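Para: lista de discussão dos utentes do Aeroporto de Stustberg
De: Secretariado da lista
Data: sábado, 25 de março de 2023
Assunto: Re: Transferência das ligações regionais para o Terminal Jaldale

Exmos. Senhores,

Em resposta à mensagem abaixo transcrita, e tendo sido consultada a entidade gestora do aeroporto, cumpre prestar os seguintes esclarecimentos.

Numa mensagem anterior, a Associação de Passageiros de Plekwood escreveu:

> Solicitamos informação sobre a data em que os voos regionais
> passarão a operar a partir do novo Terminal Jaldale e sobre a
> manutenção do autocarro entre Plekwood e o terminal atual.
> Vários associados têm bilhetes já emitidos com indicação do
> terminal antigo e desconhecem se devem proceder a alguma
> alteração. Pedimos ainda que se esclareça se a tarifa do parque
> de longa duração se mantém.

1. Data da transferência. As ligações regionais passam para o Terminal Jaldale em junho. Até lá, todas as partidas e chegadas continuam a processar-se no terminal atual, incluindo os voos operados pela Bellamy. O dia exato será comunicado a esta lista logo que seja fixado.

2. Bilhetes já emitidos. Os bilhetes permanecem válidos e não carecem de reemissão. As transportadoras enviarão o cartão de embarque com a indicação correta do terminal. Os passageiros que tenham adquirido a viagem através de agência deverão confirmar junto desta se o respetivo endereço eletrónico consta da reserva.

3. Autocarro de Plekwood. A carreira 49 mantém o horário e passa a servir os dois terminais, com paragem em primeiro lugar no terminal atual. O acréscimo de tempo de percurso será publicado com o novo horário.

4. Estacionamento. O parque do Terminal Jaldale abrirá com 703 lugares, dos quais 535 destinados a longa duração. A tarifa em vigor não sofre alteração até ao final do ano. As reservas efetuadas para o parque antigo serão honradas no local indicado no comprovativo.

5. Bagagem de porão. O regulamento de bagagem das transportadoras não é afetado pela mudança. Os pedidos relativos a bagagem extraviada continuam a ser recebidos no balcão do terminal atual, mesmo quando o voo tenha chegado ao Terminal Jaldale, enquanto não for aberto balcão próprio.

Recorda-se que as mensagens dirigidas à lista devem manter no assunto a referência ao terminal a que respeitam, a fim de facilitar a consulta do arquivo. As questões de natureza individual, designadamente pedidos de reembolso, devem ser apresentadas diretamente à transportadora.
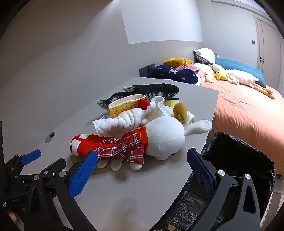
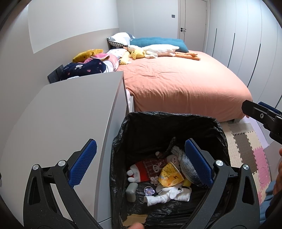

Coelhos de peluche, na secretária e no caixote

Com os melhores cumprimentos,

O Secretariado
Lista de utentes do Aeroporto de Stustberg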